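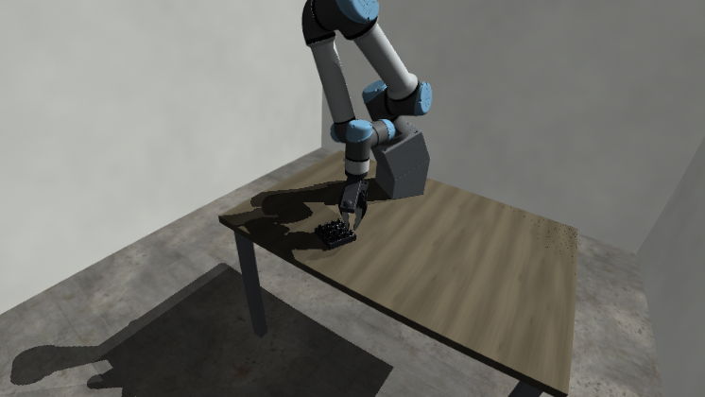
Monday. In by 8:30. The overnight run finished without crashing, so I had numbers before coffee for once.

Flulau did 2,000 episodes with the shadow on and the same 2,000 seeds with it off. Everything else was fixed: start pose, block pose, physics, noise on the joints. The question was whether the policy reads the arm's own shadow as a height cue when it comes down over the block. Darius has believed this since the winter demo. I've been on the fence, mostly due to the way he kept saying "obviously."

With shadows on, the policy fails 46 episodes. With shadows off it fails 132. So Darius was right, or at least he was right that something changes. I told him and he said he'd have guessed a bigger gap.

Spent the rest of the morning going through the failures by hand. Most of the shadow-off ones look alike. The arm gets over the block fine and then stops high and closes on air. It doesn't drift sideways much. That fits the height story, but it would also fit a story where the whole picture is just brighter than what it trained on and the network goes a bit stupid. I can't separate those two with this run. Should have thought of that on Friday when I set it up. A third condition with no shadow and the overall brightness matched to the original is cheap to add, and I've queued it.

The shadow-on failures are a mixed bag. A few are the block pose being too close to the limit of reach, and those fail in both conditions, so they tell me nothing. I'd like to throw them out but Dace wants every seed kept in and reported, and she's right. If we start pruning after looking at results we'll never stop.

Meeting at 11 with Dace and Darius. Dace Kütt had read my notes on the way in and had already marked them up. Her main point was that "uses the shadow" is too strong for what we have. She'd accept "performance depends on the presence of the shadow." I pushed a little and then gave in. We agreed on the next test: leave the shadow in but move the light, so the shadow lands somewhere it shouldn't for the true height. If the policy stops high or low in the direction the shadow predicts, then we can say it's a cue. If it just gets worse in no particular direction, we can't. 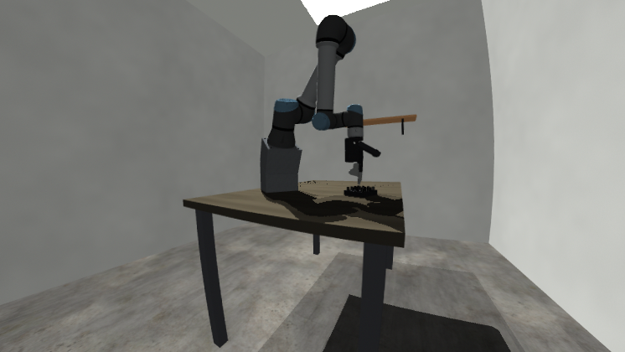 Darius Dzene wants to do the light move in 4 steps. I'd wanted a continuous sweep. His argument is that with fixed steps we get enough episodes at each one to see a shift in stopping height, and a sweep would smear it out. Fine. It also means I can reuse the logging I have. The only thing I need to add is the height of the fingertips at the moment the close command goes out. I assumed Lanance already wrote that to the log. It writes the wrist height. The offset to the tips changes with the wrist angle, so it's not a constant I can just subtract — I lost most of an hour to that before I believed it.

Lunch at my desk. Soup.

Afternoon was the contact settings. When the tips touch the studs at low speed the solver sometimes kicks the block a tiny amount, and I've been counting those as policy failures. I watched a batch slowed way down and at least some of them are the simulator's fault. Halved the time step and the kicks mostly went away, but the run takes twice as long. For the light test it doesn't matter, since what I'm measuring happens before contact. For the final table in the Plokgate write-up it does matter, and I'll need to rerun everything at the small step. Put it on the list for later in February, when the cluster is quieter.

Also renamed the result folders, which I've been putting off. "new_new_shadow" is gone.

Dace asked if we'd want the Tamihana people to repeat the shadow test on their real arm. I said yes but not yet. Their lighting is overhead panels and the shadows are soft, so I'd expect less of an effect, and I'd like to have the direction result from simulation before asking anybody to move lamps. She's going to mention it to them anyway so it doesn't come as a surprise.

Started the first light position at 5:40. Checked the first few dozen episodes to make sure the fingertip height was going into the log in meters. It was in millimeters. Fixed it, restarted at 6:05, and went home.

To do tomorrow: plot stopping height by light position, write up the brightness condition, answer Darius about the axis labels.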